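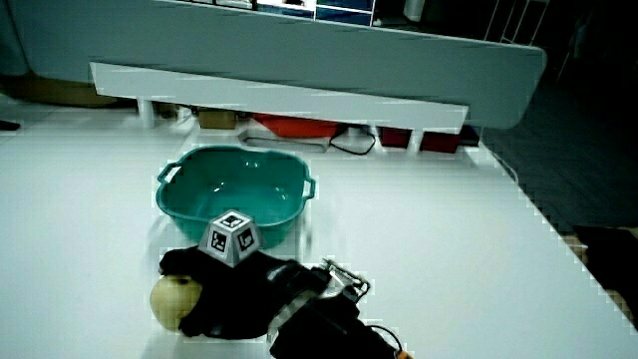

Totivcombe Two-Handled Basin, Teal

Item no. 252
Sold singly or in a stack of three
In stock at our Skernance warehouse

It's a basin. We could tell you it was a vessel, or a soft-storage solution, and charge you double, but you'd get it home and it would still be a basin. It holds things. Some of those things may be water.

The Totivcombe is a rounded rectangle with a rim that flares out slightly, and a looped handle at each end. The handles are the part we'd like you to notice. Most washing-up bowls expect you to carry several litres of grey water across a kitchen by pinching the edge, and the results can be seen on socks throughout the country. With these you get your fingers right through and walk like a normal person.

It's plastic, and glossy inside and out, so potato mud rinses away without a fight. The sides slope, which makes it easy to tip out and means that two or more will nest when you aren't using them. They nest rather well. If you buy the stack, give them a twist to get them apart and don't let a small child help.

What people use it for

Washing up, obviously. Hand-washing the jumper you swore you'd take to the cleaner's. Soaking feet after a wedding. One customer in Sirkuvham has thirteen of them and bathes a succession of unwilling guinea pigs, and we have stopped asking.

It also makes a decent fruit bowl for anyone with a pear tree, and in a good year anyone with a pear tree needs something a lot bigger than a fruit bowl. Put the hard ones at the bottom and the ripe ones on top, and check them daily, as a pear is ready for one afternoon only and it's usually the one you were out.

Colour

Teal. We did a beige for a while and sold very few, mostly to one letting agent. Teal seems to upset no one, and pale fruit and white crockery both show up nicely against it, so you're less likely to throw a teaspoon out with the suds.

Care

Wash it with whatever you were going to wash in it. Avoid wire wool, which will take the shine off. Keep it away from the hob. It doesn't need oiling, seasoning or a special cloth.

Delivery and returns

Orders placed before 3 in the afternoon leave the same day. Single basins go out in a plain box and stacks go in a larger plain box. You have 56 days to change your mind, and we'll take it back provided it hasn't been drilled for use as a planter. If you'd like one for use as a planter, keep it and drill away.

Goes with

Nishimura draining rack, white
Totivcombe dish brush, replaceable head
Totivcombe bucket, for when a basin isn't deep enough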